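桌上那瓶水
阅读时间：7 分钟

在办公室里喝水这件事，很少有人认真想过 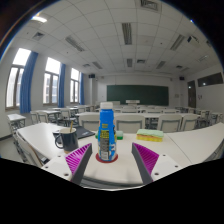
齐格琳德·施米德尔（Sieglinde Schmieder）在弗莱纳的一家保险代理公司做了十几年理赔。她的工位靠着走廊，离茶水间最远。早上到公司，她先开电脑，再去接水，接完水坐下，往往就到中午了。杯子里的水还剩大半，已经凉透。她说自己不觉得渴，下午三点以后才开始头疼，以前一直以为是屏幕的问题。

后来她换了个办法：不再去记自己喝了多少，只把水放在鼠标旁边，右手一伸就能碰到。过了一个冬天，头疼少了一些。她不敢说一定是喝水的缘故，那段时间她也换了椅子，窗户那边还装了新的遮光帘。但水她一直这么放着。

我为这篇稿子找了几个在办公室上班的人聊，问的都是很小的事：水放在哪儿，用什么装，什么时候喝，什么时候想不起来喝。多数人先愣一下，说这有什么好聊的，然后一聊就是半个多小时。

先说渴。很多人把渴当作一个可靠的信号，渴了就喝，不渴就不喝，这个做法对大多数健康的成年人是够用的。麻烦在于办公室这个环境会把信号压下去。人在专心做事的时候，对身体的感觉会变迟钝，饿也好，渴也好，想上厕所也好，都可以往后拖。空调房里空气干，人却不怎么出汗，自己察觉不到水分在流失。等到会议结束，电话打完，报表发出去，才发现嘴唇是干的。

阿夸·弗林蓬（Akua Frimpong）是职业健康护士，在比尼内一带的几家企业轮流坐班。她接待的员工里，有人主诉疲劳，有人说注意力集中不了，也有人反复便秘。她会问睡眠，问饮食，问工作量，最后总要问一句昨天喝了多少水。答不上来的人占多数。

“我不给他们规定一个数字，”她说，“每个人体重不一样，吃的东西不一样，有人中午喝两碗汤，有人吃干面包。我让他们看尿的颜色。淡黄就行，深了就多喝一点，一直跟白水一样也不用再往下灌。”

她特别提到后一种情况。前几年流行大容量水壶，壶身上印着刻度，几点喝到哪条线，写得清清楚楚。有些人把它当任务，下午落后了，晚上回家一口气补完，结果夜里起来几次，第二天更累。肾功能或心脏有问题的人更不能这样喝，该喝多少要听医生的。她见过一位男员工，因为心脏的毛病正在限水，同事不知道，好心送了他一个大水壶。他收下了，用来浇花。

再说地方。诺尔芒·蒂博多（Normand Thibodeau）做办公室平面规划，给不少中小公司排过座位。在他看来，茶水间的位置直接影响人喝不喝水。图纸上，茶水间通常跟着上下水管道走，塞在卫生间隔壁或者楼道尽头，施工省钱，谁也不会提意见。搬进去以后，坐得近的人一天去五六趟，坐得远的人一天去一趟。

二月份他刚做完一个项目，业主叫扎卡赖亚斯（Zacharias），是一家做建材批发的公司，办公区在一层仓库上面，长条形，原先只有一头有水。业主起初想把茶水间扩大一倍，装吧台，配高脚凳。蒂博多劝他把这笔钱拆开，原来的茶水间不动，在另一头加 2 台直饮机，再各留一个放杯子的架子。工程不大，水管从天花板里走，前后用了 7 天。业主对这个方案一直有点遗憾，觉得不够气派。员工倒没说什么，只是两头的架子上慢慢都摆满了杯子。

蒂博多还有一个看法，说出来可能会得罪同行：他反对在每张桌子上配统一的水杯。有些公司开业时会定制一批，印上标志，大小一样，颜色一样。用不了多久就乱了，分不清谁是谁的，有人嫌重，有人嫌没盖，最后都堆进柜子。用什么装水，应该让人自己挑。

挑杯子确实是一件私人的事。朗达·坎贝尔（Rhonda Campbell）和乔斯琳·坎贝尔（Jocelyn Campbell）是一对姐妹，在同一栋楼的不同楼层上班，一个做会计，一个做翻译。朗达用带吸管的保温杯，理由是不用抬头，眼睛可以不离开表格。乔斯琳受不了吸管，嫌洗起来麻烦，刷子伸进去总觉得没刷干净。她习惯用瓶装水，一瓶喝一天，喝完了第二天再拿一瓶。

我问她有没有想过把瓶子留下来灌着用。她说灌过，灌到瓶身发软、瓶口有味道才扔。这个做法很普遍，问题也不少。一次性饮料瓶的瓶口窄，里面很难洗，嘴唇碰过以后细菌会留在螺纹和瓶盖里，放在室温下过一夜，数量会明显增加。偶尔灌一两次没什么大不了，长期用就不合适了。不要装热水，也不要放在车里晒。如果本来就打算反复用，还是买一个口宽些、能把手或者刷子伸进去的杯子。

保温杯也要洗，这一点常被忘掉。装白水的杯子看上去总是干净的，但密封圈下面那一道缝，拆开来闻一闻就知道了。弗林蓬建议每天用洗洁精洗一次杯身，每周把密封圈拆下来洗一次，晾干了再装回去。她在讲座上说到这里，下面总有人低头去拧自己的杯盖。

桌面上还有一个问题，就是水和电脑离得太近。施米德尔把水放在鼠标旁边，打翻过一次，幸好杯里只剩一个底。后来她改用带盖的，喝一口拧一下，拧盖子虽然多一个动作，习惯了也不碍事。杯垫也有用处。夏天从冰箱里拿出来的水，瓶身会结一层水珠，流到桌上，浸湿文件，木桌面还会留下白印。软木的吸水，硅胶的防滑，布的最好洗，各有各的用法，家里不要的旧毛巾剪一块也行。

我自己用的是一个弗尔蒂武姆（Flaltivum）的玻璃杯，朋友搬家时给的，没有盖子，杯口有一个小缺口，朝外放着。写稿的时候它在左手边，因为右手边堆着书。按蒂博多的说法，这样放不对，惯用手那一侧才拿得顺。我试着换过来，书没地方去，第二天又换回去了。

关于咖啡和茶，几位受访者意见不一。老说法是咖啡利尿，喝了等于没喝。弗林蓬认为这话说得过头。经常喝咖啡的人身体已经适应，一杯咖啡里的大部分水分还是留得住的，算进一天的总量没有问题。她更在意的是下午晚些时候那一杯，以及里面的糖。乔斯琳说翻译赶稿的时候咖啡比水重要，这一点谁劝都没有用。朗达从来不喝咖啡，她喝大麦茶，自己在家煮好带来，夏天放凉了喝。

也有人把喝水当作起身的借口。施米德尔的公司里有位老同事故意用很小的杯子，一会儿就要去接一次，路上跟人说两句话，看看窗外。主管起初有意见，后来发现他的活一件没落下，也就不管了。久坐的害处这些年讲得很多，真正能让人站起来的办法却很少，小杯子算一个。只是坐在走廊尽头的人用起来要辛苦些。

如果打算改一改自己的习惯，可以从最省事的地方开始。早上到工位先喝半杯，再看邮件。开会带着水去，会前不要一口气喝完，不然中途要离席。吃午饭时喝一点汤或者水，不会像有些人担心的那样冲淡胃液影响消化。下班前把剩下的倒掉，杯子洗了倒扣着，第二天早上就不会对着一杯隔夜水犹豫。晚上睡前两小时少喝，睡眠浅的人尤其要注意。

天热、发烧、腹泻，或者当天要在外面跑，都要另外多喝。出汗很多的时候光喝白水不够，需要补一点盐分，一顿正常的饭菜一般就能补回来。老人对口渴的感觉会变弱，家里有老人的，倒好水放在手边，比打电话提醒管用。

稿子快写完的时候，施米德尔来信说她换了工位，从走廊搬到了窗边，离茶水间只有几步路。水她还是放在鼠标旁边。窗台上多了一盆绿萝，是前一个人留下的，她接水的时候顺手也给它接一点。

本网站使用 Cookie 以改善您的浏览体验。继续浏览即表示您同意我们的 Cookie 政策。
联系我们 | 版权所有，未经许可不得转载 | 返回顶部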